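3.2 Storage conditions and sampling

Fruit was obtained from two growers, Vandow and Bolenano, and held at room temperature for 32 days. Each lot contained 192 apples of mixed size, graded on arrival for bruising and stem damage. Graded fruit was weighed on a bench scale and assigned to open or closed storage by random draw. 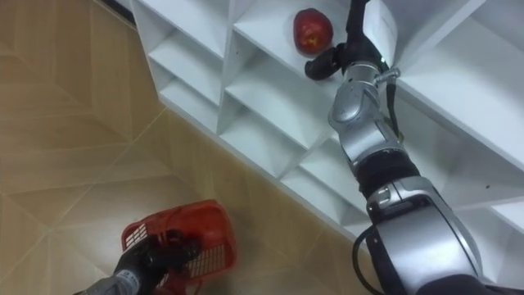
Mass loss in open storage depends strongly on air movement over the skin, and fruit piled in crates shields its neighbors unevenly. Single placement avoids this problem. An apple set alone on a flat white shelf, with open space to either side, exposes nearly all of its skin to room air - only the small contact patch is covered. We therefore treated fruit in open storage as independent units in the analysis. Fruit in closed storage was held in lidded bins and treated as clustered by bin.

Air temperature and relative humidity were logged every 10 minutes with Fero sensors. Readings taken within an hour of a door opening were kept in the record but left out of the daily means. Firmness was measured on two opposite sides of each sampled fruit after a thin disk of skin had been removed.

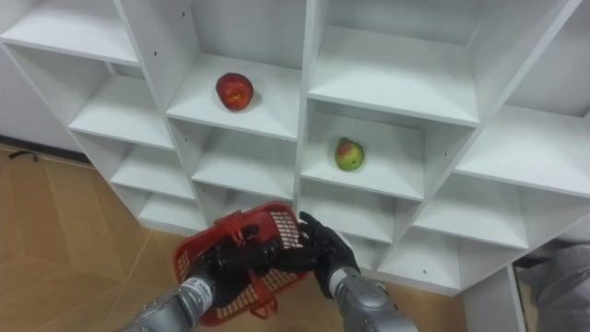 Figure 4. Red apple near the front of a compartment in a white open shelving unit.

Water loss was modeled as a first-order process with a separate rate constant for each lot. Initial mass entered as a covariate, as small fruit has more surface per unit mass and dries faster. The Mai correction was applied to fruit lighter than 300 grams; heavier fruit was left uncorrected. 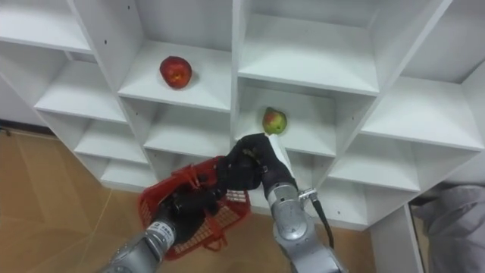
Residuals from the corrected model showed no trend with initial mass, but variance increased late in storage. We refit the model with weights inversely proportional to the daily variance. The rate constants changed little, while their standard errors widened for the Bolenano lot - an effect we return to in Section 4.1.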